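트레렉 구두 공방 공개일에 다녀왔습니다

여행기 > 공장과 공방

구두를 좋아하게 된 건 순전히 아버지 때문입니다. 아버지는 일요일 저녁이면 신문지를 깔고 앉아 식구들 구두를 전부 닦으셨는데, 저는 옆에서 솔을 건네 드리는 척하면서 구두약 냄새를 맡는 게 그렇게 좋았어요. 어른이 되어서는 정작 운동화만 신고 다니면서도 남의 구두를 보면 자꾸 눈이 아래로 내려갑니다(지하철에서 이러면 좀 이상한 사람이 되지요). 그러니 강가의 작은 도시 트레렉에서 구두 공방 나티에(Natier)가 문을 열어 준다는 소식을 들었을 때 얼마나 들떴을지 짐작하실 거예요. 공개일은 2019년 6월 29일 토요일이었고, 저는 전날 저녁에 미리 내려가서 하룻밤을 묵었습니다.

트레렉까지는 기차로 가서 역 앞에서 376번 버스를 탔습니다. 버스는 강을 따라 한참을 달리는데, 왼쪽 자리에 앉아야 물이 보입니다. 저는 오른쪽에 앉았고요. 대신 오른쪽에는 옛날 무두질 공장의 굴뚝이 몇 개 남아 있어서 그것도 나쁘지 않았습니다. 이 도시가 구두로 먹고살게 된 것도 결국 강 때문이라고 해요. 가죽을 씻고 불리는 데 물이 어마어마하게 들어가니까 무두장이들이 먼저 강가에 자리를 잡았고, 그다음에 재단하는 사람, 꿰매는 사람, 굽을 깎는 사람들이 차례로 따라 들어왔답니다. 지금은 무두질을 하는 곳이 없고 가죽은 다른 데서 사 온다는데, 골목 이름에는 아직도 옛 직업이 그대로 붙어 있습니다. 제가 묵은 숙소는 '굽쟁이 골목' 끝에 있었어요. 계단이 가파르고 이불이 아주 두꺼운 집이었습니다.

아침은 야다브(Yadav)라는 찻집에서 먹었습니다. 간판을 보고 혹시나 해서 들어갔는데 정말로 짜이를 팔더군요! 인도에서 나고 자란 사람이 한국에서 십 년 넘게 살다가 이런 강변 도시에서 생강 냄새를 맡으면, 뭐랄까, 갑자기 말이 많아집니다. 주인아주머니하고 한참 떠들다가 하마터면 첫 견학 시간을 놓칠 뻔했어요. 감자를 넣은 납작한 빵도 같이 시켰는데 버터를 넉넉하게 발라 주십니다. 공방에 가실 분은 꼭 들르세요. 공방 정문에서 천천히 걸어도 금방입니다.

공방에 들어가기까지

나티에는 문을 연 지 127년 된 공방입니다. 건물은 벽돌로 된 삼 층짜리인데, 처음에는 일 층만 있었고 장사가 잘될 때마다 한 층씩 올렸다고 해요. 그래서 층마다 벽돌 색이 조금씩 다릅니다. 안내해 주신 분은 그 색을 보면 어느 시절에 돈을 벌었는지 알 수 있다고 웃으셨어요. 제일 위층 벽돌이 가장 밝은데, 장화가 한창 팔리던 때에 올린 거랍니다. 입구에서 이름을 적고 종이로 된 목걸이를 받은 다음 조를 나눠서 들어갔습니다. 우리 조에는 구두 수선을 배우고 있다는 젊은 부부와, 발이 커서 평생 맞춤 구두만 신으셨다는 어르신과, 그냥 비를 피하러 들어온 것 같은 가족이 있었어요. 아침에 비가 제법 왔거든요.

첫 방은 가죽 창고였습니다. 문이 열리자마자 그 냄새가 확 나는데, 아버지의 신문지가 바로 떠올랐습니다. 소가죽, 송아지 가죽, 염소 가죽이 선반에 종류별로 말려 있었고, 창고를 맡은 분이 한 장을 풀어서 만져 보게 해 주셨어요. 등 쪽은 단단하고 배 쪽으로 갈수록 늘어지기 때문에 구두의 앞부분은 꼭 등 쪽에서 떠낸다고 합니다. 배 쪽은 안감이나 잘 보이지 않는 자리에 쓰고요. 저는 여태껏 구두 앞코만 먼저 망가지는 게 제 걸음걸이 탓인 줄 알았는데, 싼 구두는 이 구분을 대충 하고 만드는 경우가 있다는 말을 듣고 조금 위로를 받았습니다. 걸음걸이 탓도 있긴 하겠지만요.

가죽에는 생각보다 흠이 많습니다. 모기 물린 자국, 울타리에 긁힌 자국, 주름이 깊게 팬 자리. 재단하는 분은 연필도 쓰지 않고 손바닥으로 가죽을 쓸어 보면서 그런 자리를 피해 본을 놓는데, 보고 있으면 꼭 지도를 읽는 것 같아요. 한 켤레를 만들 때 왼쪽과 오른쪽은 되도록 같은 가죽의 가까운 자리에서 떠야 나중에 신으면서 색이 같이 변한답니다. 그러고 보니 제 갈색 구두 한 켤레는 몇 년 전부터 짝짝이가 되어 가고 있어요. 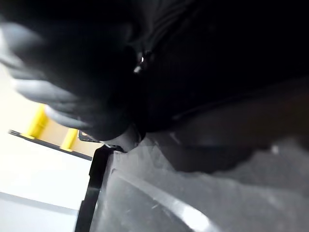 예약을 하지 않고 가도 들어갈 수 있나요?

공개일에는 예약 없이 가도 입구에서 이름만 적으면 들어갈 수 있습니다. 다만 조를 나눠서 들여보내기 때문에 오후에는 꽤 기다리게 되고, 위층의 꿰매기 체험은 아침에 나눠 주는 표가 있어야 합니다.

저는 그 표를 받았습니다! 짜이를 한 잔만 마시고 일어난 보람이 있었지요.

구둣골 이야기

이 층에는 구둣골 방이 있습니다. 구둣골은 발 모양으로 깎은 틀인데, 가죽을 이 위에 씌워서 모양을 잡으니까 구두가 편한지 아닌지는 여기서 거의 정해진다고 해요. 벽 한 면이 바닥부터 천장까지 전부 골이었습니다. 주로 너도밤나무를 깎은 것인데 오래된 것은 손때가 묻어서 밤 껍질처럼 색이 짙습니다. 골마다 끈으로 꼬리표가 달려 있고 손님의 이름과 날짜, 그리고 가끔은 짧은 메모가 적혀 있어요. '왼발 새끼발가락 조심'이라든가 '춤을 많이 추심' 같은 것들이요. 저는 춤을 많이 춘다는 그 손님이 누군지 궁금해서 그 앞을 한참 못 떠났습니다.

골을 깎는 장인은 올해 66세라고 하셨는데, 손님의 발을 잴 때 줄자보다 종이를 더 믿는다고 하십니다. 종이 위에 발을 올리고 연필을 똑바로 세워서 둘레를 그린 다음, 발등 높이는 가느다란 종이 띠를 둘러서 접어 표시해요. 그 종이 띠를 버리지 않고 봉투에 넣어 둔답니다. 사람 발은 나이가 들면서 길어지고 납작해지기 때문에 오래된 단골이 오면 새로 잰 띠와 옛날 띠를 나란히 놓고 본대요. 그리고 발은 저녁에 재야 한다고 신신당부를 하셨습니다. 아침에 잰 발로 만든 구두는 저녁에 원망을 듣는다고요. 우리 조의 발 큰 어르신이 그 말에 고개를 어찌나 세게 끄덕이시던지.

골에 대해서 하나 더 적어 두자면, 새 손님의 골이라고 해서 통나무부터 깎지는 않습니다. 비슷한 골을 하나 골라서 모자란 곳에는 가죽 조각을 덧대고 남는 곳은 줄로 갈아 냅니다. 그렇게 덧댄 자리가 많은 골은 꼭 기운 옷 같아서 정이 가더라고요. 발볼이 넓은 제 발도 한번 봐 주십사 부탁드리고 싶었는데, 양말에 구멍이 난 걸 숙소에서부터 알고 있었기 때문에 참았습니다. 공방에 가실 때는 양말을 잘 골라 신으세요.

골 위에 가죽을 씌우는 작업은 같은 층 안쪽 방에서 합니다. 집게처럼 생긴 펜치로 가죽을 당기고 작은 못으로 고정하는데, 앞코를 먼저 당기고 그다음에 양옆, 맨 마지막에 뒤꿈치를 당겨요. 순서가 바뀌면 주름이 엉뚱한 데로 몰린답니다. 씌운 다음에는 그대로 며칠을 둡니다. 급한 주문이라도 이 며칠은 줄이지 않는다고 하는데, 일찍 빼낸 구두는 첫날에는 멀쩡하다가 비를 한 번 맞으면 제멋대로 돌아간대요.

점심과 룰렉스 밑창 가게

점심시간에는 공방이 한 시간을 쉽니다. 그 사이에 길 건너편 룰렉스(Rullex)에 가 보시기를 권합니다. 밑창만 파는 가게예요. 세상에 밑창만 파는 가게가 있다니요! 가죽창, 고무창, 코르크를 켜켜이 붙인 창이 두께별로 걸려 있고, 굽만 따로 담아 놓은 서랍도 있습니다. 동네 수선집들이 다 여기서 사 간다고 하고요. 저는 수선을 배우는 부부를 따라다니면서 구경을 했는데, 두 분이 가죽창 하나를 들고 손톱으로 눌러 보고 귀에 대고 튕겨 보고 하면서 십 분은 의논을 하시더군요. 좋은 창은 튕기면 맑은 소리가 난답니다. 저도 해 봤습니다만 제 귀에는 전부 딱, 하는 소리였어요.

점심은 가게 옆 골목에서 파는 생선 튀김을 먹었습니다. 강에서 잡은 작은 생선을 통째로 튀겨서 종이에 싸 주는데 레몬을 달라고 하면 반 개를 줍니다. 비가 그치고 해가 나서 강둑에 앉아서 먹었어요. 벤치가 아직 젖어 있어서 엉덩이는 축축했지만 아주 맛있었습니다. 강 건너편으로는 낡은 창고들을 고쳐서 만든 집들이 보이고, 오리가 많습니다. 튀김을 들고 있으면 따라와요.

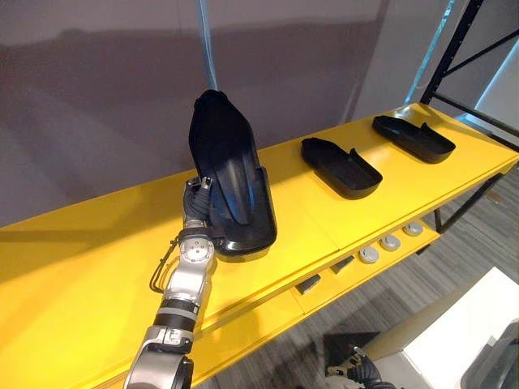

글 아카시 타쿠르 (Akash Thakur)
객원 필자, 공장과 공방 여행 연재

바늘을 잡아 본 이야기

오후에는 드디어 삼 층에서 꿰매기 체험을 했습니다. 구두 한 켤레가 나오기까지 약 200가지 공정을 거친다는데, 우리가 해 볼 수 있는 건 그중에 딱 하나, 두꺼운 가죽 두 장을 안장 꿰매기로 잇는 일이었어요. 실 양쪽 끝에 바늘을 하나씩 달고 같은 구멍에 양쪽에서 번갈아 넣는 방법입니다. 한쪽 실이 끊어져도 다른 쪽이 버텨 주기 때문에 튼튼하다고 해요. 먼저 실에 밀랍을 먹이는데, 밀랍 덩어리에 실을 얹고 엄지로 누른 채로 쭉 당기면 됩니다. 이게 은근히 기분이 좋아서 저는 필요 이상으로 여러 번 당겼습니다. 손가락에서 저녁까지 꿀 냄새가 났어요.

문제는 송곳이었습니다. 구멍은 비스듬하게, 그것도 전부 같은 각도로 뚫어야 땀이 가지런해집니다. 선생님이 하실 때는 두부에 젓가락 넣듯이 쑥쑥 들어가는데 제가 하니까 송곳이 자꾸 옆으로 누웠어요. 선생님은 손목에 힘을 주지 말고 어깨로 밀라고 하셨습니다. 어깨로 밀었더니 이번에는 너무 깊이 들어가서 밑에 깔아 둔 코르크까지 꿰매 버렸고요. 같은 조의 꼬마가 제 것을 보더니 자기 것을 가만히 제 앞으로 밀어 놓는 거예요. 정말로 저보다 잘했습니다. 그래도 완성한 조각은 가져가게 해 주셔서 지금 제 책상 위에 컵 받침으로 놓여 있습니다. 조금 기우뚱해서 컵을 가운데에 잘 놓아야 합니다.

체험이 끝나고는 광내는 방에 들렀습니다. 여기가 제게는 제일 기다리던 곳이었지요. 크림을 얇게 바르고, 솔질을 하고, 앞코와 뒤꿈치에만 단단한 왁스를 올린 다음 물을 한두 방울 떨어뜨려서 천으로 작은 원을 그립니다. 발을 굽힐 때 접히는 자리에는 왁스를 올리지 않아요. 올리면 갈라집니다. 아버지는 구두 전체에 왁스를 듬뿍 바르셨고 그래서 우리 식구 구두는 하나같이 발등에 금이 가 있었는데, 이제야 까닭을 알았습니다. 전화로 말씀드렸더니 한참 조용하시다가 그래도 반짝이지 않았느냐고 하시더군요. 네, 반짝였습니다.

광내는 분께 집에서 쓰는 솔에 대해서도 여쭤봤습니다. 말털 솔 두 개를 사서 하나는 검정 구두에, 하나는 갈색 구두에만 쓰면 된다고 하셨어요. 비싼 것일 필요는 없고 털이 촘촘하면 된답니다. 비에 젖은 구두는 난로 옆에 두지 말고 신문지를 채워서 옆으로 눕혀 놓으라는 말씀도 하셨습니다. 똑바로 세워 두면 밑창이 바닥에 붙어서 마르지를 않는대요. 저는 숙소에 돌아가자마자 아침 비에 젖은 제 구두를 눕혀 놓았습니다. 신문지가 없어서 버스 시간표와 공방 안내지를 구겨 넣었는데, 덕분에 안내지에 적힌 내용은 이 글에 많이 옮기지 못했네요.

사 온 것과 사지 않은 것

일 층 출구 쪽에 작은 매점이 있습니다. 구두는 당연히 비싸요. 맞춤은 값도 값이지만 기다리는 시간이 길어서, 지금 주문하면 계절이 몇 번은 바뀌어야 받는다고 합니다. 저는 가죽 끈 한 묶음과 남색 구두약, 그리고 자투리 가죽으로 만든 동전 지갑을 샀습니다. 구둣주걱이 정말 탐났는데 길이가 제 가방보다 길어서 내려놓았고요. 집에 와서 계속 생각이 납니다. 자투리 가죽은 봉지째로도 파는데 수선을 배우는 부부가 두 봉지를 사서 한 분씩 안고 가셨습니다.

나오는 길에 방명록을 쓰는 자리가 있었어요. 앞 사람이 쓴 걸 슬쩍 읽어 보니 '할아버지가 여기서 일하셨어요'라는 글이 있고 그 밑에 다른 글씨로 '우리 할머니도요'라고 적혀 있었습니다. 저는 뭐라고 쓸까 한참 망설이다가 한글로 '잘 보고 갑니다, 양말을 꼭 사겠습니다'라고 썼습니다.

가시려는 분들께 몇 가지만 더 적습니다. 가을에도 한 번 더 문을 여는데 9월이라고만 들었고 날짜는 아직 정해지지 않았다고 합니다. 계단이 많고 승강기는 짐을 나르는 것뿐이라 유모차는 일 층에 맡기셔야 해요. 가죽 창고는 여름에도 서늘하니 얇은 겉옷을 챙기시고, 바늘 체험을 하실 분은 손톱을 너무 짧게 깎지 마세요. 실을 집을 때 아쉽습니다. 돌아오는 버스는 저녁이 되면 뜸해지니까 강둑에서 오리와 너무 오래 어울리지 마시고요. 저는 한 대를 눈앞에서 놓치고 야다브에 다시 들어가서 짜이를 한 잔 더 마셨습니다. 아주머니가 기울어진 제 꿰매기 작품을 보시더니 찻잔을 그 위에 올려 주셨어요.

다음 달에는 빗자루를 만드는 마을에 다녀온 이야기를 쓰려고 합니다.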